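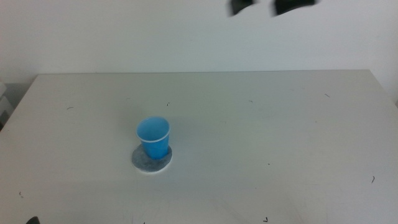 Blue cup on a round gray coaster, white table. The cup stands off-center, toward the upper right of the disk.

Coaster Placement, Break Room Tables

Print this page | E-mail this page
Reading time: 2 min
Posted Sep 2, 2018 by Pranab Matubbar

This gallery page belongs to the table surface notes kept for the Rirness office. It covers coasters and light drinking cups on the white matte tables. Glassware and the heavy mugs have their own page. Italo Leone wrote the first version in December and most of his wording is kept.

Notes to the picture

Overhang. The disk is clearly wider than the base of the cup, so an off-center cup still has its whole base supported. More of the gray is left open on the left and lower side. For a tapered cup this is acceptable. The rim is wider than the base, and the position of the base is the one to check.

Coaster surface. Mottled gray with lighter and darker speckles. A mottled top hides light staining well, which makes it harder to judge by eye when a coaster needs cleaning. Go by the schedule in Room 113 and wash all of them together.

Coaster edge. The thin white edge shows along the near side. On a white table this gives little contrast, and the gray top does most of the work of marking where the coaster is.

Cup. Small, plastic, bright blue outside and a lighter blue inside. The rim has a thin, white-edged lip. Plastic cups of this size are light and tip easily when pushed from the side, so set them down from above and do not slide them across the coaster.

Table. Small dark specks and short hair-like marks are scattered over the white surface, with a thin dark line near the far right edge. Marks of this sort are checked with a dry cloth first. If one does not lift, use a damp cloth and mild soap, then dry the area. No scouring pads on matte tops. Whatever is left after that goes on the surface sheet with its position.

Storage. Coasters are stacked flat, five to a stack, in the drawer under the sink. Cups go upside down on the rack. Do not nest them before they are dry.

Changes since the December version: the paragraph on scouring pads was added at the request of Gianni Mazza. The drawer location was corrected by Byung-chul Ham.

Corrections to Alper Sezer, extension 827.

Contact | Copyright 2018 Riltum | Back to top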